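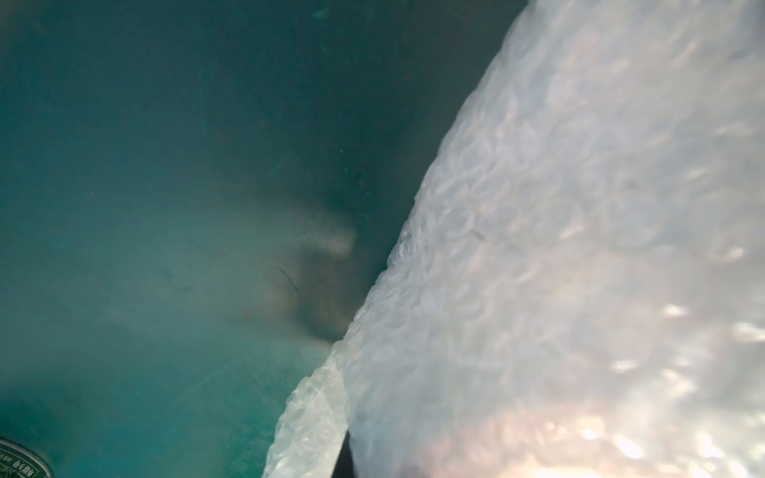

Figure 1. Wrist camera view, gripper finger against the bubble wrap.

Packing Fragile Items with Two Arms: What We Can and Can't Claim
Project report, Kanley Robotics Course, Group Rurer

1. Aim

The course handout from Virkport asked each group to "automate a packing task." We chose wrapping a small cup in bubble wrap. The original proposal promised a system that would replace a person at a packing bench. We no longer think that promise should have been approved, and this report sticks to smaller questions: can two arms handle the film at all, and how much of the result comes from the policy and how much from the way we set the table?

2. Setup

Both arms are bolted to the same aluminum rail and work inside the Alhassan enclosure, the one with the sky blue walls, the stars and the cherry tree. Each arm has its own control board under the front edge. The walls stayed the same for the whole project. That makes our numbers look better than they would in a plain room, and we did not have time to test how much better.

The wrap is clear and the lights are strong, a bad combination. On the wrist cameras the bubbles near the finger wash out into bright patches, and the edge of the film gets lost wherever it folds over on itself. We tried turning the lights down. The fixed camera view got worse and the wrist view got only a little better, so we turned them back up.
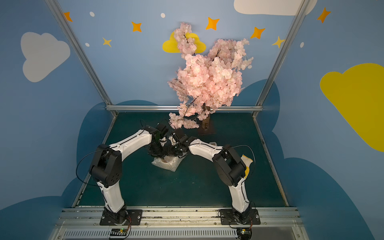
3. Data

We recorded 60 demonstrations by teleoperation, working in pairs. The plan said 1000. Anyone who has tried to pinch one layer of bubble wrap with a remote gripper will understand the difference. Two people driving one arm each also produced two styles of motion, and we suspect the model learned an average of them that neither of us would use.

Training ran for 2000 steps on the lab machine. A second run with the same settings gave a visibly different policy. We report the first run, but we can't give a good reason to prefer it.

4. Results

The arm can usually get over the cup and lower itself to the rim. We are fairly comfortable saying that much. Folding the wrap over the cup is another story. In many trials the gripper closed on both layers, or on nothing, and the other arm carried on as if the fold had been made.

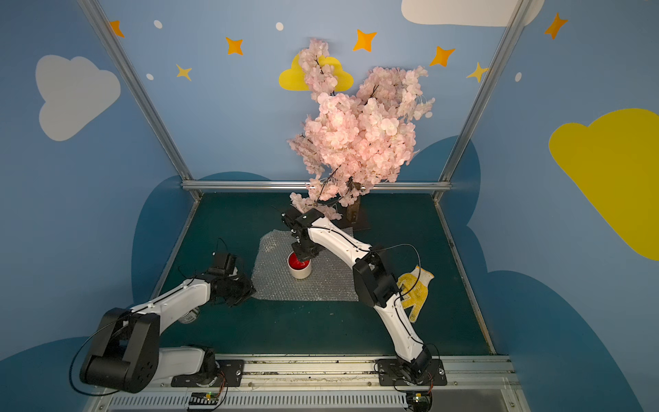 We first counted a trial as a success when the cup ended up "mostly covered." Two of us scored the same videos and disagreed too often for that rule to mean anything. The stricter rule (film touching itself on the far side of the cup) cut our success rate so sharply that the early chart has been taken out of this report. It would have looked good on the poster.

There is also the matter of resets. Between trials one of us flattened the wrap and put the cup back near the middle of it. On the few occasions when we left the wrap crooked, the policy mostly reached for where the corner should have been. To us this looks like a memorized position with some correction on top.

5. What we would change

Use a colored film first and go to clear later. Have one person drive both arms, even if it is slower. Write the scoring rule before recording anything. Move the sheet on purpose in at least half of the demonstrations.

The code and the scoring sheets are in the course folder. The next group is welcome to the data, but should read the notes on camera brightness first and should not mix the Tuesday recordings with the rest, as the left gripper was recalibrated after them.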